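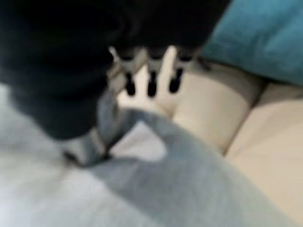
Pale fabric, up close.

Okay, so my fleece throw had gone flat and crunchy, the way they all do after a couple of winters on the couch, and I was this close to giving it to the dog. Then Kazimiera Olszewski from my Saturday sewing group told me to stop being dramatic and wash it properly. I did, and it came back so soft that I've since done every blanket in the house (and two of my sister's!).

What you need is pretty basic: a washer, a gentle liquid detergent, white vinegar, a soft pet slicker brush, and somewhere to lay the thing flat. Skip the fabric softener. I used it for years and all it does is coat the fibers so they clump together.

First, shake the blanket outside. Really snap it. You'd be amazed what falls out, and I say this as somebody who eats crackers in bed.

Wash it alone, or with other fleece if you've got a big machine. Towels are the worst thing to throw in with it, they shed lint and fleece grabs every last bit. Cold water, gentle cycle, and way less detergent than you think. I put in two tablespoons and that's plenty for a full-size throw. Half a cup of vinegar goes in the softener drawer. No, it won't smell like salad when it's dry, I promise.

When the cycle ends I run one more rinse. My friend Leonilde skips this part and hers come out fine, so maybe it's my hard water. Try it both ways.
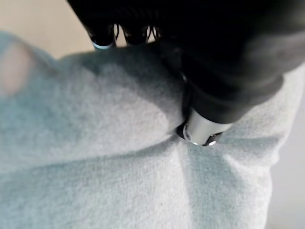
Now the drying, where I used to wreck everything. High heat can melt the tips of the fibers a little and that's where the crunchy feeling comes from. If you've got the time, lay the blanket over a rack and leave it overnight. If you don't, use the lowest setting your dryer has and pull it out while it's still a tiny bit damp.

Then brush! Do a corner first to see how your blanket takes it. Short, light strokes, all in one direction, and keep your other hand flat on the fabric so it doesn't bunch up. The first time I went at it like I was scrubbing a pan and pulled a bald spot right near the hem. Light strokes. If you hit a matted patch, work in from the outside of it a little at a time.

Once it's all brushed, let it finish drying and give it another good shake.

I do this every 6 weeks in winter and hardly ever in summer. Spills I just dab with cold water and a drop of dish soap, then brush that spot again the next morning.

Sherpa and the long shaggy kinds are a different story, the brush snags in them, so I only use my fingers on those.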